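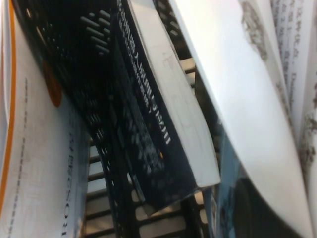

Heledd Eynon wrote in to ask whether she had to finish a story before Skornen would let her revise it, and if so, whether we understood how many of her stories that ruled out.

She doesn't have to. Skornen will take a piece in any condition, including a title with nothing under it. What it does need is a workspace, and setting one up is the business of this section.

Section 2: Setting up a draft for revision

Before you start

Skornen should be installed and you should have signed in at least once (Section 1). Have a piece of writing ready as a plain document. It can be bad. Most of the people who test this program for us supplied bad ones, some of them on purpose.

You will also want a quiet half hour. The set-up itself takes a few minutes, and the remainder goes to rereading your own first page with one hand over your eyes.

2.1 Bringing in the draft

1. Open Skornen and choose New Workspace.

2. Type a name for the workspace. Choose something you'll recognize in December. We have seen a list that ran "final," "final new," "final new real," and the owner was no happier about it than we were.

3. Choose Add Draft and pick your document. Skornen makes its own copy and leaves the original where it was.

4. Wait for the word count to show in the lower corner. A short story comes in almost at once. A novel takes longer, as novels do.

5. Press Lock First Draft.

Note: Locking keeps the first version exactly as you brought it in, typos included. You can look at it whenever you like and you can't change a comma. People object to this during set-up and thank us later, or at any rate stop writing to us.

Caution: If you add a draft that still has another person's comments in it, the comments come in as part of the text. Remove them first. One user spent a week revising a paragraph that was her brother's opinion of the paragraph before.

2.2 Choosing a reading model

Skornen asks you to pick a writer you admire and to put one page of that writer's work beside your own. This page is called the reading model. You aren't being asked to imitate it. You're being asked to look at how somebody else got a character out of a room.

1. In your workspace, open Tikum, the reading shelf.

2. Type or paste in a single page. The limit is 383 words. It was higher in the last version, and people put in whole chapters and then didn't read them.

3. Label the page with the writer's name and one thing you'd like to learn from it. "Dialogue" is fine. "Everything" is accepted by the program and is no use to you.

4. Select Place Beside Draft.

5. Read the page aloud, all the way through, before you touch your own.

Note: Step 5 can't be checked by the software. We thought about a button and decided that people would press the button.

You can keep more than one model on the shelf, but only one can sit beside the draft at a time. To swap, drag the new page over the old one. Swapping three times before breakfast is a way of not writing, and the program keeps a log of swaps if you care to see it (Settings, then History, then a deep breath).

2.3 Setting the pass length

A pass is one trip through a piece of the draft, looking for one kind of thing. Short passes work better than long ones, mainly for the reason that people finish them.

1. Open Passes and choose New.

2. Give the pass a single job: verbs, openings of paragraphs, places where the weather is mentioned.

3. Set the length in lines. The default is 87. You may lower it as far as you like, and you may raise it to 113, where the slider stops.

4. Choose whether you want Costello switched on.

Costello is the interrupter. With it on, Skornen halts you now and again and asks what the sentence you're working on is for. You have to type an answer before you can go on. Any answer will do, though "I don't know" puts a small mark in the margin, and a page can collect a lot of small marks.

Caution: Don't switch Costello on for a first pass. Alun Beddoe, testing it on the opening of a memoir, answered eleven questions in a row, the last of them in capitals, and then went out and cut the grass. The memoir has since resumed. The lawn looks good too.

2.4 Where the cuts go

Anything you delete during a pass is moved to Gulter. It stays there, in order, with a link to the place it came from.

To put a cut back:

1. Open Gulter from the side menu.

2. Find the passage. Search works on whole words only – if all you remember is that it was beautiful, you will have to scroll.

3. Select Return. The passage goes back in its old spot, shown in gray until you accept it.

To empty Gulter for good, hold the Empty key and confirm when asked. You will be asked again. There is no third question, so treat the second one as sincere.

Note: Gulter counts toward your storage, and in a long project it can easily grow bigger than the draft. This alarms some people. We think it's a fairly healthy sign, but we aren't the ones who wrote the lovely bit about the harbor.

2.5 Checking the set-up

Before you begin the first real pass, make sure that:

the first draft shows a closed padlock
one page sits beside it, labeled
the pass has one job, written in ordinary words
Costello is off
Gulter is empty

If the padlock is open, go back to 2.1, step 5. If Gulter already has something in it, you have been editing during set-up. Almost everyone does. Return the passages, close the panel and carry on.

If the draft window is blank, check that the document you added had any words in it. If it did, close the workspace and open it again. Should it still be blank, see Section 9, Missing Text, before you retype anything from memory.

Starting and ending a pass is covered in Section 3. Sharing a workspace with a class or a writing group is in Section 4, along with how to turn off their comments.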